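Section 4: Comparing grippers in the simulated room

Now for the fun part – trying the same task with two grippers and seeing which one you like better! Load the Sturkex room and pick the slider task.

1. Select the arm on the green mount. The two grey arms on the black pedestals stay parked for this section.

2. Open the wrist view and check that both fingers show on either side of the central sliders. 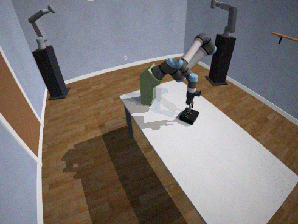
3. Choose a slider and step the gripper forward slowly. The white scales make it easy to judge how far you've got.

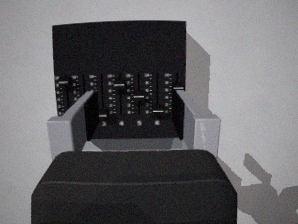

Wrist view: sliders between the fingers.

Note: the numerals look soft in this view. Use the overhead camera if you need a second opinion.

4. Swing the arm out past the long edge of the table before you change grippers.

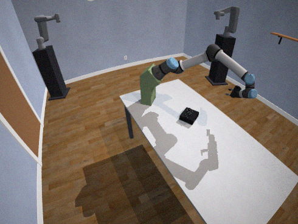 Load the Curkon fingers from the tool list, then set the closing speed to 27. Anything up to 90 will run, but slow is lovely to watch and far easier to compare.

CAUTION: Never change grippers with the fingers over the panel.

5. Bring the arm back until the gripper points straight down. 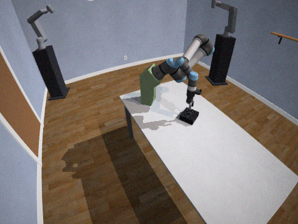
Save the run under a new name and repeat from step 2. Fenna Prins keeps the comparison sheet, so do send her your scores!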